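4.2 Reward Settlement and Token Sinks
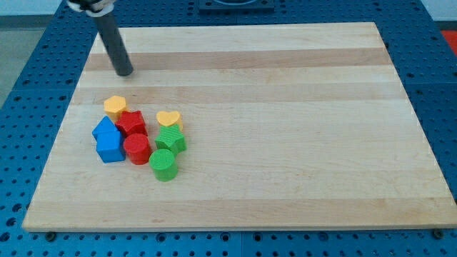
Figure 3. Robot arm with a dark cylindrical rod over a striped wooden board on a blue pegboard table.

The Larkdale economy uses two assets: a tradable token, settled on the Gisler sidechain, and a soft currency that never leaves the game server. Match rewards are first credited in soft currency. Conversion to the token is allowed once every 24 hours per account and is capped at 400 units. The cap was fixed in May, before the item market opened, and was not changed during the study.

We collected wallet records for 1610 accounts that made at least one conversion. Accounts sharing a withdrawal address were merged and treated as one player. After merging, 199 accounts were found to hold more tokens than their match history could explain; these had bought tokens on the Nastetti exchange and are analyzed separately in Section 5.

Tokens leave circulation in two ways. Crafting burns a fixed amount per item, and each sale on the item market burns a share of the fee. Let E be the tokens issued in one conversion window and B the tokens burned in the same window. We define the net issue as N = E - B and the sink ratio as S = B / E. Windows with E = 0 are dropped. Tokens moved between wallets without a sale do not enter either term.

The two sinks behave differently. Crafting burns follow the release of new item recipes and fall off quickly afterward. Fee burns depend on sale prices, so S drops when the market is weak, even if the number of sales holds steady. The Cemstead model [11] treats both sinks as a single constant rate and cannot reproduce this pattern. We therefore fit the two rates separately, using the same window length for both.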